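Workstation Inspection Checklist, Tower Units, with Comments
Stisico Repair Room, Skokidstead
Date: July 25, 2023
Checked by: Edeltraud Fankhauser
Unit: desktop tower from the Carroll office, tag 24

Power cord removed before opening: yes
Power button held down after the cord is out: yes
Side panel off, tower lying flat on the bench: yes

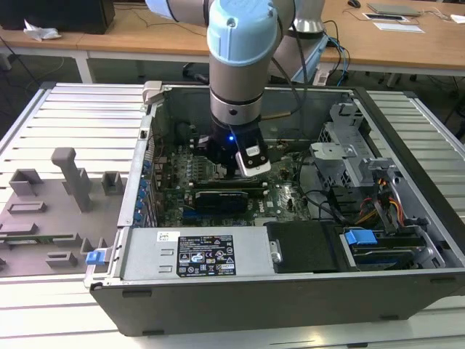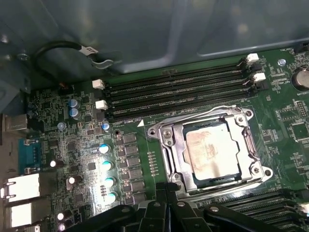
1. Grounding
Wrist strap tested and connected: OK
Comment: The strap clip is a little weak. Please order 2 new ones, we asked already in June.

2. Power supply
Label readable: OK
Housing closed, no screws missing: OK
Comment: Do not open the power supply. If it has a burnt smell, it goes to the Cerell bin and we write it on the tag.

3. Processor and socket
Old thermal paste cleaned from the processor: NOT OK
Comment: There is still a film of old paste on the metal cover. Clean again with alcohol and a cloth without fibers, wiping from the outside to the middle. Do not put new paste on top of the old.
Socket frame and lever not bent by force: OK. The bend at the end of the lever is normal.

4. Memory
Slots by the socket empty, latches open: OK
Dust in the slots: to be checked again with the lamp
Comment: Start with the slot marked DIMM_CPU1. Push the module straight down, never on one side first.

5. Cables
Insulation without cuts: OK
Cables away from the fans: to be checked at closing
Comment: The colored power wires go along the drive cage. Look that they are not pressed on the sheet metal, the edges there can be sharp. Also for the fingers, so please wear the thin gloves.

6. Coin battery
Sits flat in the holder: OK
Voltage measured: not done
Comment: The meter was in the other room. If the battery is changed, put the old one in the closed box, not in the paper basket.

7. Before closing
All loose screws back in the tray: open
Second person has looked inside: open

Result: not released. Points 3, 4, 5, 6 and 7 must be finished first. Next check in 12 months after release.

E. Fankhauser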